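Historia del estampado textil. Apuntes, tema 3
Miroslava Ševčík — 17 de febrero de 2013
Lectura: 3 min

1. El motivo botánico

El helecho y la rama con hojas entran en el repertorio doméstico por una razón técnica: se dibujan con línea fina y admiten casi cualquier orientación. El dibujante los gira y los reparte por el fondo, y la unión entre repeticiones apenas se nota. Un ramo centrado exige mucha más precisión en el registro.
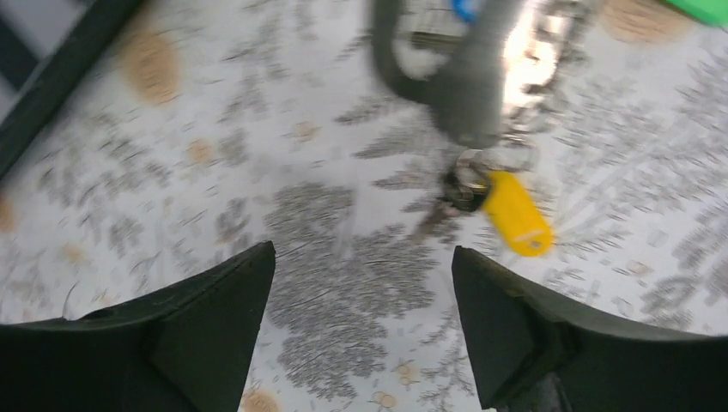 Fig. 1. Motivo vegetal gris sobre fondo blanco, con manchas redondas de color tostado.

2. El rapport

Se llama rapport a la unidad mínima que se repite. Puede ser recto, a medio salto o girado. En los cuadernos de la fábrica Ristadska figuran 971 diseños, en su mayoría a medio salto. Para el examen hay que saber distinguir los tres tipos sobre una muestra. 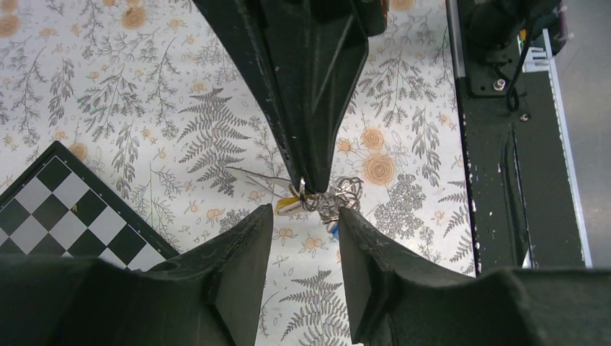

El medio salto desplaza cada columna media unidad en vertical y rompe las franjas horizontales que aparecen con el recto. El girado se reserva para telas sin derecho ni revés — manteles, sobre todo — que se miran desde varios lados.

3. Plancha y cilindro

La plancha de madera se aplicaba a mano, un color cada vez. El taller Pascu trabajaba con 11 planchas para un solo dibujo. El cilindro grabado abarató la línea fina y permitió tiradas de casi 3000 metros.
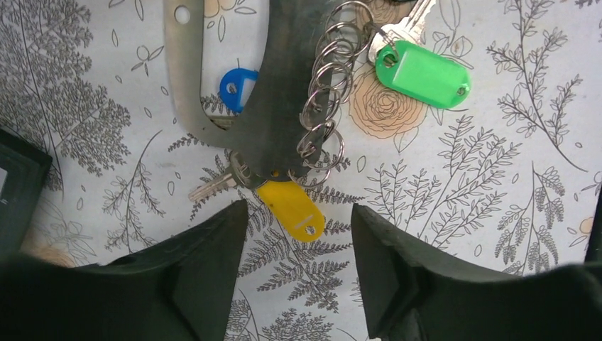 Con el cilindro, el tamaño del rapport queda limitado por la circunferencia. De ahí que los dibujos de Perkholm sean más menudos que los de Zollercombe, donde se mantuvo la plancha.

Pendiente para julio: el color y los mordientes.

Compartido 11 veces · 3 comentarios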